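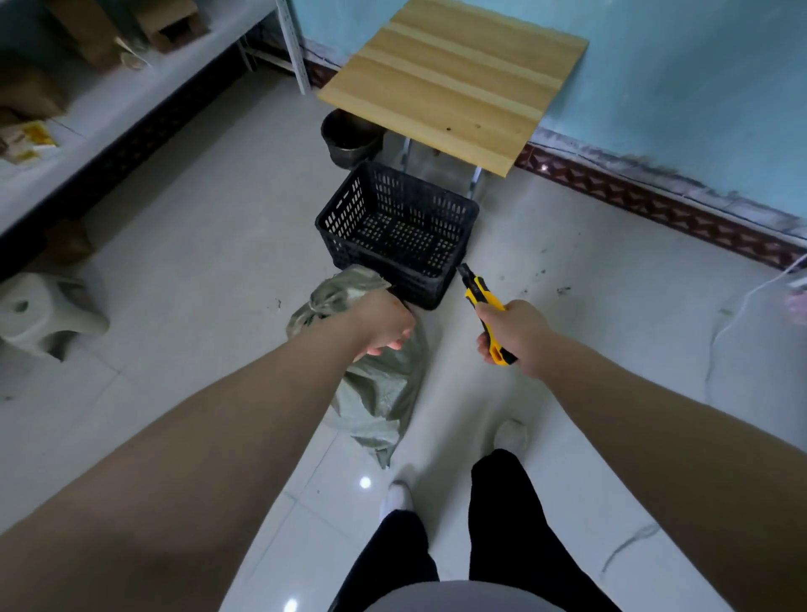

Figure 3. Opening a tied sack on the floor, with a slotted crate behind it under the table.

4.2 The floor as a work surface

When we drew up our first plan of the Hurklow storeroom we marked the shelves, the table and the door, and left the floor blank. It took one Tuesday morning of watching to see how wrong that was. The floor is where the sacks are opened, where the crates are filled and where most of the thinking about what goes where gets done. Of the 119 unpacking episodes in our notes, the great majority began at floor level, and many never left it.

Figure 3 shows the kind of moment we mean. A pale green woven sack is held by its gathered neck in the left hand, and a yellow and black utility knife is in the right. The neck is still tied. The crate stands just behind the sack, tucked under the tabletop. We were delighted by how often this same small layout came back, with different people and different sacks: neck towards the crate, body of the sack towards the person, knife in the hand that isn't holding the cloth. Subbarao Chowdary, who coded the episodes, began calling it "the triangle" in his margin notes, and the name has stuck.

Several things make the triangle a good arrangement. A woven sack has no shape of its own. Stand it on a table and it slumps, and if it is only partly full it slumps over the edge. On the floor it can slump as much as it likes. The person working has both knees and feet to hem it in, and we saw feet used as gentle bookends in 40 episodes (a foot against the side of the sack, a foot on a loose fold, once a foot holding down the cut string so that it would not wander off). None of our interview questions had asked about feet! Two people we spoke to afterwards were surprised to learn that they did it at all.

The place of the crate matters too. At Hurklow the crates live under the table, and we had assumed they would be dragged out into the open before filling. Usually they were left where they stood, or pulled forward by a hand's width. Meenakshi Warrier's earlier study of grain shops at Athumani found a similar reluctance to move a container that already has a home, and she links it to the cost of putting it back. We think this is right, but there is also a plain benefit while the work is going on. A crate under a table can't be stepped in, and the tabletop stays free for whatever comes out of the sack and needs a second look.

The knife deserves a paragraph to itself. We had expected it to be put down between cuts, and we had even prepared a column on the coding sheet for where it was put. The column is nearly empty. People kept the knife in the fist and carried on with the other hand, tugging at the neck, turning the sack or feeling for the knot. One person at Sisuner explained that a knife laid on the floor is soon a knife under a sack, and that looking for it takes longer than the cutting. Whether this is a safe habit is a separate matter, and one we return to in Section 6.

How the neck was opened varied more than anything else we recorded. Some cut the tie and kept the sack whole for another use. Others cut straight across the cloth below the tie, leaving a frayed mouth that sheds threads into everything. The first way is slower and was far more common in February, when empty sacks were wanted for the move to the new shelving. We would love to know whether the habit outlasted the need, and the Murnodska diaries, which run to 1703 entries over a longer period, may be able to tell us.

A blank floor on a plan suggests space waiting to be used. For the second round we redrew ours with the standing places of crates and buckets, the usual spot for opening sacks, and the strip along the shelving that people kept clear to walk through. The new plan is much harder to read and far more like the room.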